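Brouillard : la vallée de Hultach entame son 16e jour de coton

Novembre 2021

Le soleil existe toujours, les habitants de Jotier-le-Haut en ont la preuve à leur balcon. Ceux d'en bas devront les croire sur parole. Un brouillard tenace stagne sur la vallée de Hultach depuis plus de deux semaines, et les dernières prévisions ne lui trouvent aucune raison de déménager avant la fin de la semaine, peut-être au-delà.

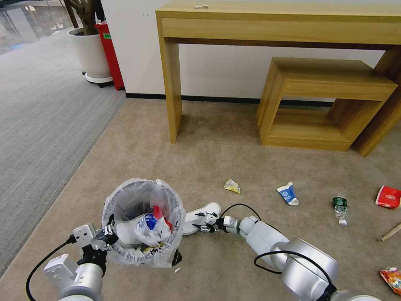
Service Prévisions et climat local

La situation tient en peu de mots. Un anticyclone s'est installé sur la région, l'air froid s'est tassé au fond de la vallée, l'air doux s'est étalé par-dessus et le couvercle s'est refermé. Les météorologues parlent d'inversion de température. Les automobilistes du pont de Sutanto emploient d'autres termes, que l'usage nous interdit de reproduire.

Au poste de Jotier-Gare, l'héliographe a enregistré 224 minutes de soleil depuis le début du mois, dont l'essentiel le même après-midi. Beaucoup d'habitants se souviennent très bien de cet après-midi-là. On a vu des gens manger dehors, en manteau, face à un mur encore tiède. Le lendemain matin, le plafond était redescendu au niveau des lampadaires et les tables étaient rentrées.

La visibilité est tombée à 75 mètres hier au lever du jour sur la route de la rivière, entre la scierie et le rond-point. La vitesse y est limitée en conséquence. Le panneau qui l'annonce se découvre malheureusement assez tard, et plusieurs lecteurs nous ont signalé l'avoir rencontré pour la première fois en repartant dans l'autre sens.

Quelques virages plus haut, changement de pays. La terrasse de Jotier-le-Haut affichait en milieu de journée six degrés de plus que la place du marché, avec un ciel d'un bleu presque indélicat. Le phénomène a ses habitués : chaque automne, une partie de la vallée monte à la pause de midi regarder l'autre partie disparaître sous une mer de nuages. La navette ajoute des passages quand la couche est bien formée. Elle roule pleine, à l'aller surtout. 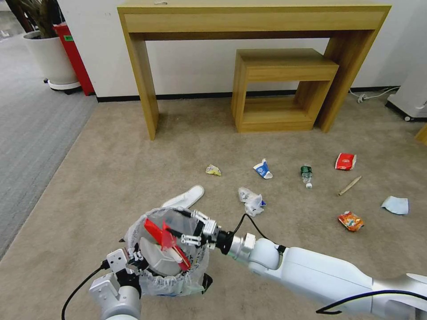
Les éclaircies, puisque le mot figure malgré tout au bulletin, resteront rares et mal distribuées. Elles devraient concerner en priorité la rive droite, entre le déversoir et les premières maisons de Sutanto, où un léger courant descend du vallon en début d'après-midi et grignote la couche par en dessous. Pour se faire une idée de la carte attendue, il suffit de regarder comment les détritus sont semés sur la moquette beige : une bande assez lâche en travers, et beaucoup de beige autour. Le reste de la vallée pourra toujours viser entre deux trous.

Le modèle Okamus, qui fournit les prévisions à maille fine utilisées par le poste, voit chaque soir le brouillard se dissiper le surlendemain. Il le voit depuis le début de l'épisode, avec une constance qui force le respect. Les modèles ont toujours eu du mal avec ces couches minces, dont l'épaisseur dépend d'un peu d'humidité au sol, d'un souffle de vent ou d'une rivière restée plus douce que l'air. Les prévisionnistes corrigent donc à la main. Ils repoussent la dissipation, le modèle la ramène, et l'on recommence le soir suivant.

Reste la question de la couche elle-même. Son sommet oscille d'un jour à l'autre, assez pour que le hameau des Granges se réveille tantôt au bord de la mer, tantôt au fond. Les habitants consultent désormais la caméra du relais avant d'étendre leur linge. Ceux qui ne la consultent pas se reconnaissent à leurs draps, dehors depuis avant-hier et pas plus secs qu'au premier jour.

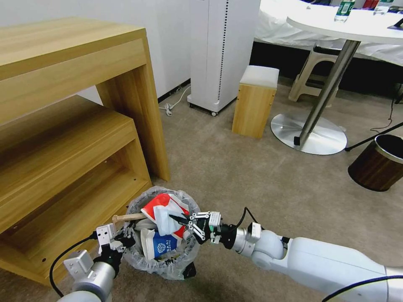 Quand la couche monte au-dessus des Granges, elle emporte avec elle le givre, et c'est là que l'affaire devient moins pittoresque. Les gouttelettes gèlent au contact des branches, des câbles et des rambardes. Le petit escalier qui relie l'arrêt de la navette à l'église a été fermé deux matins de suite. La mairie recommande le détour par la route, plus long, sablé, et doté d'une vue imprenable sur rien du tout.

La qualité de l'air suit la même pente. Avec un couvercle pareil, la fumée des cheminées ne va nulle part, et le seuil d'information aux particules a été franchi dans le bas de Hultach. Les feux de jardin sont suspendus jusqu'à nouvel ordre. On est prié de chauffer avec du bois sec, consigne facile à donner par un temps où même le pain ramollit sur le comptoir.

Les vols de parapente au départ du belvédère sont annulés eux aussi. Décoller en plein soleil ne pose aucune difficulté ; c'est le terrain d'atterrissage que personne ne parvient à situer. Le club propose un report ou un remboursement. Le remboursement a sa préférence, à en juger par la taille des caractères sur l'affiche. 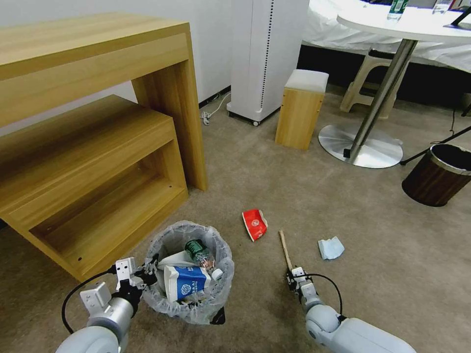

Pour Soledad Farías, l'épisode n'a rien d'exceptionnel, il est seulement long. Il faudrait, dit-elle, un vrai flux d'ouest pour brasser tout cela, et les perturbations passent pour l'instant trop au nord, en ignorant la vallée « avec application ». Elle rappelle qu'en février dernier, une couche du même genre avait cédé en une matinée, sur un simple coup de vent que le bulletin de la veille ne mentionnait pas. Elle se garde d'en promettre autant cette fois, et déconseille de ranger les phares antibrouillard sur la foi d'une carte optimiste.

Pour les prochains jours, le bulletin prévoit donc un temps gris et froid en vallée, avec quelques bruines givrantes possibles en fin de nuit, et un temps sec et doux au-dessus. L'isotherme zéro degré restera élevé, bien plus haut que les crêtes, ce qui laisse les pentes de Jotier parfaitement vertes et le responsable des remontées mécaniques d'une humeur assortie au bas de la vallée. Un léger vent d'ouest est envisagé en fin de période. Les prévisionnistes lui accordent un indice de confiance faible, Okamus un indice élevé.

La navette pour Jotier-le-Haut part de la gare routière, quai du fond. Par visibilité réduite, le chauffeur klaxonne deux fois avant de démarrer. Le prochain bulletin sera publié demain en fin d'après-midi.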